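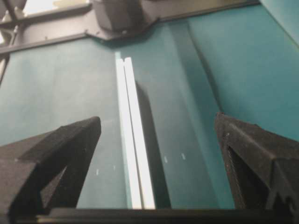 Search this site Go

Posted in: Motorcycling > Trail notes > Suspension

Print this page | E-mail this page

Apr 19, 2019

1/ Fork service on the trail bike before the Narkent enduro. Oil was last changed in January. It came out grey and thin, with a fair bit of fine metal in the bottom of the tray.

2/ Outer tubes checked for wear at the lower bush. Left is fine. Right has a polished patch on the rear face but no step you can catch with a fingernail. Refitted.

3/ New seals and wipers from Culeseo. Wrap the top of the stanchion in a bit of thin plastic bag and grease it, or the bush edge will nick the seal lip on the way down.

4/ Oil level set at 170 mm from the top of the tube, spring out, fork fully compressed. Measure after pumping the damper rod until the resistance is even. Mine took longer on the right.

5/ Compression now 10 clicks out from fully closed, rebound 7. The old setting was two clicks harder on both and it skipped over the roots on the Hirkville climb.

6/ Race sag at the back is still 37 per cent of travel, which is too much. Spring rate is wrong for me with a full drinks pack. Preload won't cure it.

7/ Pinch bolts on the bottom yoke: go side to side twice, as the first one loosens when you tighten the second.

8/ Next job is the linkage bearings. Will post the part numbers when they arrive.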